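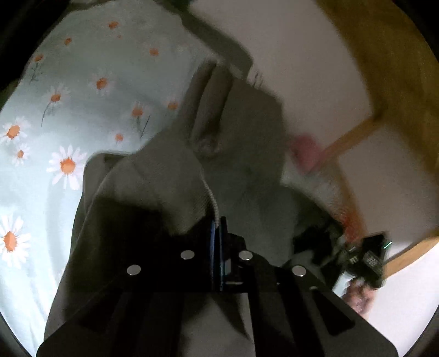
What do you buy first when the budget only covers half the list? The parts that wear out, and enough of them to get through to spring.

OK so quick one tonight. Quote came back from Rundska. 2,810 for the set – two grippers, mounting plates, cables, the little control box. I had 400 left in the parts line and was feeling pretty good untill I saw shipping was separate.

Things I left off the first draft of the budget, so you don't:

Spare jaw pads. We clamp fabric all day, knits mostly, drawstrings, hems. Pads go smooth. A pack is 138 from Gumede and I want two packs on the shelf before March.

Screws. Really. Small ones, and they wander off. Cheap, just put them on the order.

Cable straps. Same.

Storage. Forgot this completely in the Plendham plan and ended up buying drives one at a time at full price. Not doing that again.

Bedding and clothes. Sounds silly on an equipment list but the work is garments on beds, so somebody has to pay for sweatshirts and printed sheets. Thrift store for the clothes, mostly. I want heavy knits plus thin stuff, the gripper feels totally different in your hand on each one.

Then the big question, lease or buy. Retetwood will lease the same class of gripper for 6 months with service included. Did the math twice on the back of an envelope, got two diffrent answers. Leasing looks good if we redesign the fingers over the summer. Buying looks good if we don't. I keep wanting to redesign the fingers.

Leaning toward buying one and leasing one – messy for the paperwork but it gets both hands working by next month. Still waiting on whether Rundska will split the set. If they won't then it's the full 2,810 and the pads come out of whatever is left, so one pack probably.

Will post the real spreadsheet once the shipping number is in. Need to go, it's almost 11 and I still haven't labeled the chargers.

Blog > Workshop > Budget notes

Search this blog Go

Contact | Copyright, all posts | Back to top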